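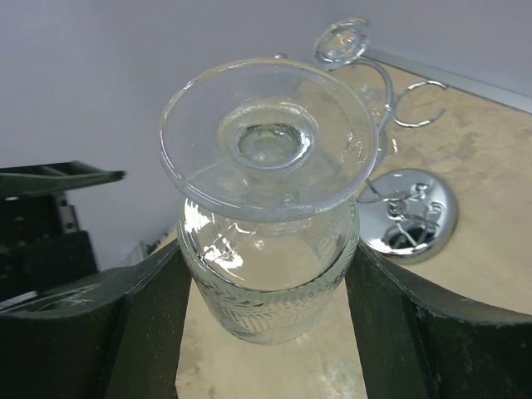

December, open day at the Vodik lab. Doors at 10:00, last group out a bit after 4. Writing this up before I forget it. Benedito Siqueira can add his part underneath.

Front desk counted 115 visitors, 70 of them on the school booking. The bench was set up for clear glass this time. Last year's groups asked for it, and the Cheon people wanted to see it before they decide on the second station.

Talk was the same as the rehearsal. I did the intro, Benedito did the questions. Five minutes on what the arms are, five on why transparent objects are hard for depth sensing, then over to the bench. The first group was too big and the back row couldn't see anything. From the second group on we split them in half and sent the others to the Jundurel poster first. Do it that way from the start next year.

The flared piece with the etched band is a good one for showing people. From the wrist view you look down on the wide rim and the tabletop shows right through it, so visitors get the point about glass without much explaining. The pattern lower down gives a frosted area to talk about as well. One of the teachers asked why we don't put stickers on everything. Fair question. I said we do, for calibration, and that the aim is to manage without.

The chrome stand is harder to explain. The base reflects everything near it and the curved wires are thin. I skipped it with the younger groups.

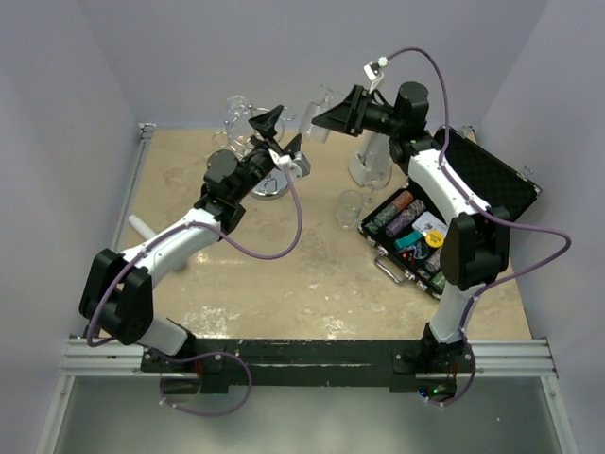

*Both arms over the bench, glass toward the back, open poker chip case on the right.*

Log numbers for the day, copied from the Wutine panel:

- frames saved, morning: 1,973
- frames saved, afternoon: 2,455

Lunch files are in the afternoon folder. I haven't sorted them out.

Questions that came up more than once:

- How hard does it squeeze? I gave the general answer about the force limit. We should have the real figure on a card.
- Can it pour? Said it wasn't part of the program.
- What are the chips for? Contrast with the glass: solid colors, rolls you can't see through.
- What does it cost? Passed to Benedito every time.

To do:

- Check cable slack on both arms. The purple one on the left loops below the crossbar, and I'd like it clipped up.
- Wipe down the tabletop, it has stains.
- Send Cheon the morning folder and the setup sheet.
- Ask Jundurel if they want their poster back.
- Order a second visitor barrier.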